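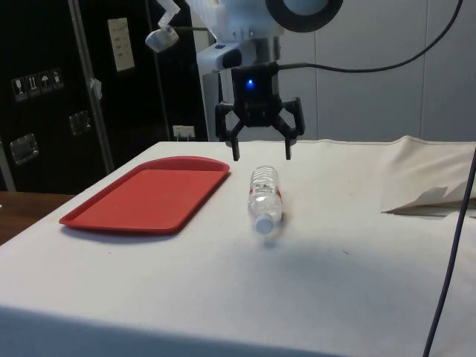

Fig. 3. Tray and bottle on the covered table, before serving.

3. Preparing the serving table

This section explains how to lay the Plarken table cover and how to set out a place with the Skolatach tray. Read section 2 first if the table is not assembled yet.

3.1 Laying the cover

1. Wipe the tabletop and let it dry fully.
2. Unfold the cover with the hem side down. The stitched number 58 must be at the back left corner.
3. Pull the cover toward you until it hangs over the front edge of the table.
4. Smooth the cloth with flat hands, from the middle to the sides. Small folds can stay, but a fold under the tray will make it rock.

Note: The white cover (order no. 869) shrinks a little in the first wash. Wash it one time before you use the clips.

CAUTION: The part that hangs in front must not touch the floor. A person can step on it and pull everything down.

3.2 Placing the tray

1. Take the tray with both hands by the raised rim.
2. Put it on the left part of the table. It may lie straight or at an angle – both are correct, if the whole tray rests on the table.
3. Leave the tray empty until all places are set.

Note: The red tray is plastic. Do not put pans from the stove on it. For hot dishes use the Guthrie mat, see section 5.

3.3 Placing the bottle

1. Check that the screw cap is closed well. Turn the bottle over above a sink and wait a moment.
2. Lay the bottle on its side, to the right of the tray, with the cap toward the front of the table.
3. Let go slowly. If the bottle rolls, turn it a little until it stays.

CAUTION: Never lay down a bottle that was opened before. Opened bottles must stand upright on the tray.

Note: Thin bottles with ribbed walls become soft when they are half empty. Hold them near the cap.

3.4 Spare parts

Covers and trays can be ordered from the Prorkby warehouse. The clip set has order no. 197 and is sold separately.

Text last changed: 22 Apr 2020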